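Forum Robotique de service > Maintenance et mise en service
Sujet : Uvlow bi-bras au poste évier, câble de poignet et reprise d'origine

fimo_70
septembre 2018
Bonjour. Cellule Uvlow devant un plan de travail avec évier inox, égouttoir posé en travers de la cuve. Contrôleur Omico. Depuis le changement de préhenseur droit, défaut de couple sur l'axe 6 dès que le poignet dépasse 100°. Origine refaite deux fois, sans effet.
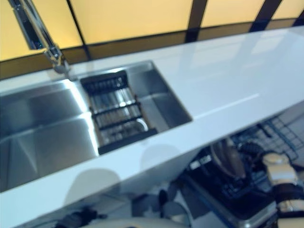

Re : câble de poignet

dogariste
Avant de toucher à l'origine, regarde le câble. Chez nous la boucle était trop courte et tirait en fin de course. Il faut 70 mm de mou, poignet tendu, et une attache qui laisse coulisser la gaine.

fimo_70
La boucle me paraît large. Elle part du poignet, passe vers le fond de l'évier et revient le long de l'avant-bras.

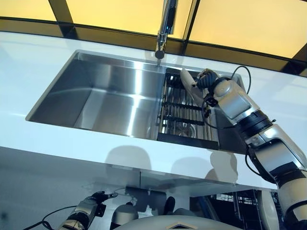

Le défaut sort aussi à vide, préhenseur ouvert, donc j'écarte la charge. Paramètre 352 laissé à la valeur usine.

kern_b
Pas d'accord avec dogariste. Un câble court donne un défaut progressif, visible sur la courbe de courant. Un défaut franc, c'est le décalage codeur - 352 est à ressaisir après chaque échange d'outil.

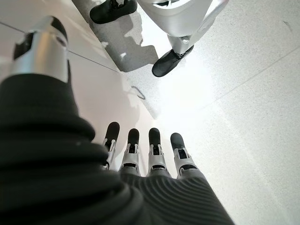 Pour les mains Fimholm, la procédure diffère. On ne relève pas l'origine du poignet tant que le manchon n'est pas en place. Les plis épais du manchon nervuré, côté pouce, sont à répartir à la main avant le test d'amplitude. Test à faire sur 300 cycles.

dogariste
300 cycles avec un câble en contrainte, c'est un connecteur à remplacer. Je maintiens : câble d'abord.

fimo_70
352 ressaisi, plus de défaut à 100°. Je reprends quand même l'attache du câble avant de lancer les cycles.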